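Tulto: what paint cans say about walls

README and data card. Last edited 13th January.

Tulto is a table of 3108 advertising claims about interior wall paint, copied from product pages and can labels. Each row is one claim, such as "washable" or "covers in one coat". The table records what sellers say. It does not record what the paint does, and I would ask anyone citing it to read that sentence again.

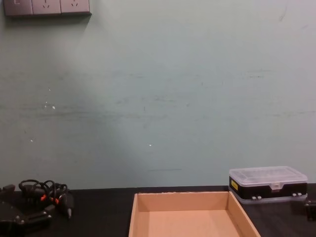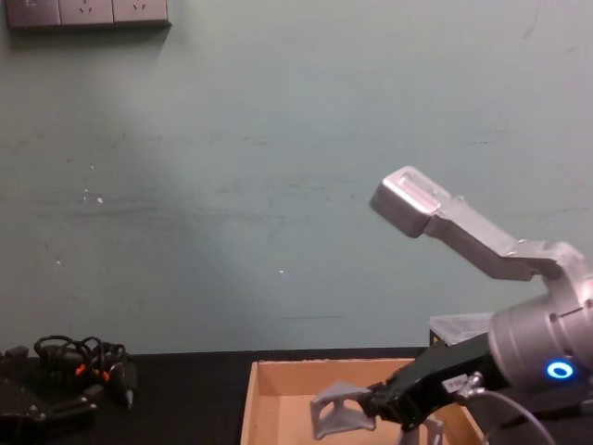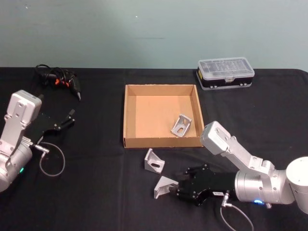

Pale greenish wall paint behind a black work surface.

Why this exists

I started it after reading the word "scrubbable" on a can and failing to find anybody who would say how hard, with what, or how many times. The store said to ask the maker. The maker's help page said results may vary. I began saving the wording in a spreadsheet, mostly out of annoyance, and it grew.

There are proper lab tests for how paint stands up to rubbing. Some pages mention one. Far more of them use words that sound like a test result and leave it there.

Where the rows come from

Product pages of two retailers, Uvavgate and Valtau, plus label text typed in by hand from cans on the shelf. The rows cover 34 paint lines. Collection closed at the end of November, and pages that changed after that were not revisited.

Both retailers rewrite the makers' text. Valtau shortens it, often dropping the footnote. Uvavgate adds lines of its own, and I can't always tell which ones. If you want to blame a maker for a claim, check the source column first. "Retailer page" means just that.

Columns

claim_text: the wording as printed, typos included
claim_type: washing, coverage, smell, drying, mold, color, other
source: can label or retailer page
has_number: yes if the claim includes any figure at all
has_condition: yes if it says when or how the claim holds
finish: as stated by the seller, so one seller's eggshell may be another's satin
footnote: the footnote text, if there was one and I could read it
line_code: stands in for the paint line

The line codes are there because I don't want this used as a ranking. It isn't one. A line with a lot of rows may simply have a chatty marketing department.

How claims were sorted

Two people sorted a sample of 100 rows separately and agreed on the claim type for 95 of them. That sounds good, and I'd treat it with some care. Most rows are easy. "Low odor" goes under smell and there is nothing to argue about. The disagreements were all between washing and mold, where a phrase like "stays fresh longer" could mean either or nothing. Everything outside the sample was sorted by one person, me, often late in the evening.

The first pass used Garba, a small script that guesses the type from key words. It put "clean lines" under washing. I have fixed every case of that I found, which doesn't mean every case.

What you might use it for

Looking at how sales wording works. Teaching a class about vague claims. Finding out how often "one coat" comes with a footnote that takes it back. Checking whether a word on a label has any fixed meaning across sellers (I have my doubts).

What I'd keep it away from

Picking paint. Predicting how a wall will hold up. Any sentence starting with "studies show". I've also been asked whether more claims mean a worse product, and the table can't answer that in either direction.

Known problems

Label text is underrepresented. Cans are harder to read than web pages, and stores don't love people standing in the aisle with a notebook.

The has_condition column is too generous. "When used as directed" counts as a condition, though the directions are sometimes just "apply to wall". I left it that way because drawing a stricter line meant making a judgment on every row — and I didn't trust my own.

Color claims are a mess. "True to chip" got its own rows, but anything said only in a color name was skipped.

Retailer pages repeat themselves. Exact copies within one page were removed. Near copies were kept, so "easy to clean" and "easy clean" can both appear for the same can.

License and fixes

Free to use, with credit to Tulto. Send corrections with a copy of the wording as printed. I won't change a row on the grounds that the paint is very good.

Comments

guest: Does has_number count "2-in-1"? I see yes on those rows.
reply from maintainer: It does. It shouldn't. On the list.

guest: I paint for a living, and "one coat" over the same color is true for most of these. Nobody pays me to put the same color back on.

guest: Would be nice to have ceiling paint too.

Related

Garba key word lists
Notes on footnotes that cancel the headline
Floor varnish wording, unfinished draft
Tulto change log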